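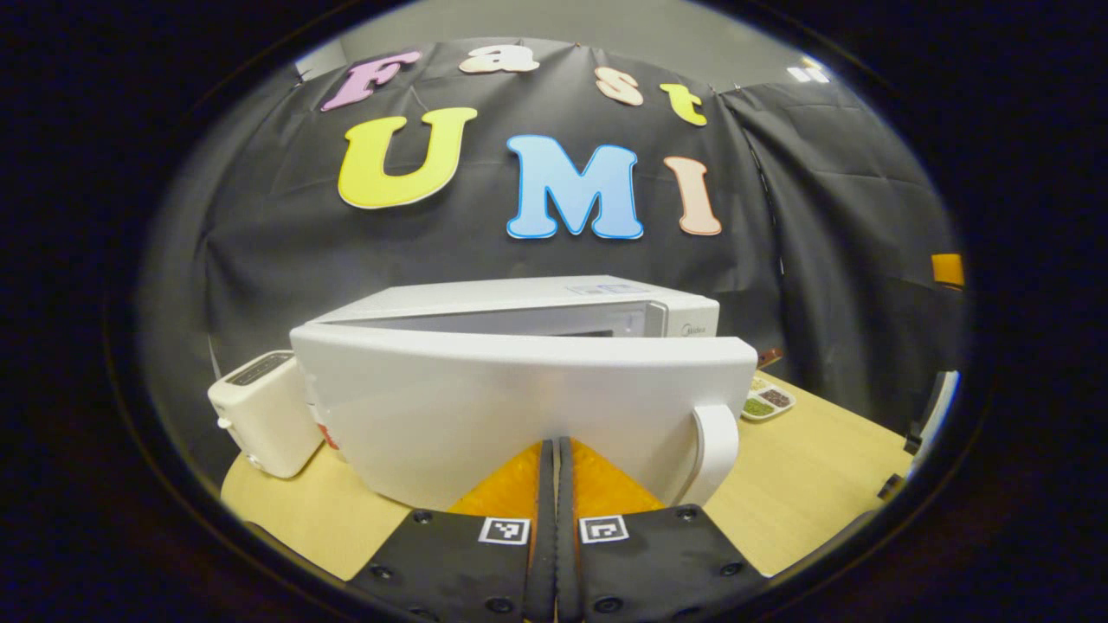
The hand-held gripper in front of the open microwave, with the "Fast UMI" letters on the curtain.

Visit to Vaneck, June 27, 2025

I came with a group from Flamero to see how people there teach kitchen tasks to a robot. Our guide was Visitación Cantero. She gave us first a short talk, then everyone could hold the gripper and try.

The task was to open the microwave door. You move the gripper with your own hand, slowly, and the recording keeps your movement for the training. My first 2 tries were too fast — Ebenezer Gbeho asked me to repeat them. He told us that a trained person makes up to 148 recordings in one day. After 30 minutes my wrist was tired.

I would have liked more time for questions about the training part. We left by the bus at five.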